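Why Do Big Things Have Wheels?

Reading time: 3 minutes

Try to push a heavy box across the floor. It is hard, yes? The bottom of the box rubs on the floor, and this rubbing slows it down. We call it friction. Friction is everywhere. It helps your shoes to hold the ground, so you do not fall when you walk.

Now put the same box on a small cart. It moves much easier! A wheel does not scrape along the floor, it rolls. There is still a little friction in the middle, where the wheel turns on its axle, but people put oil there to make it smaller.

A long time ago, travelers had to carry their bags by hand. In big stations a porter could help, for some coins. Today many suitcases have wheels, and even a child can pull one. 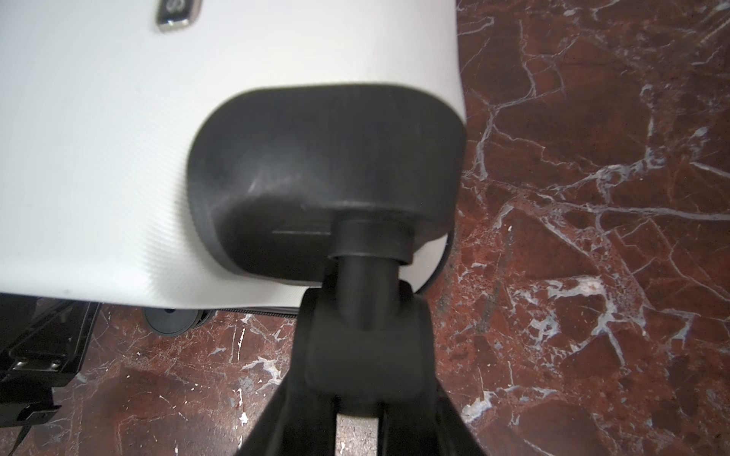
A white suitcase with a black guard on its corner.

The ground is also important. On a smooth floor small wheels are fine. On grass or sand they sink and get stuck, and for this reason a tractor has very big wheels.

You can make a test at home. Take a heavy book and pull it over the table with a string. Then put 11 round pencils under the book, side by side, and pull again. Which time was easier? Try it also on a carpet, and write down what you feel.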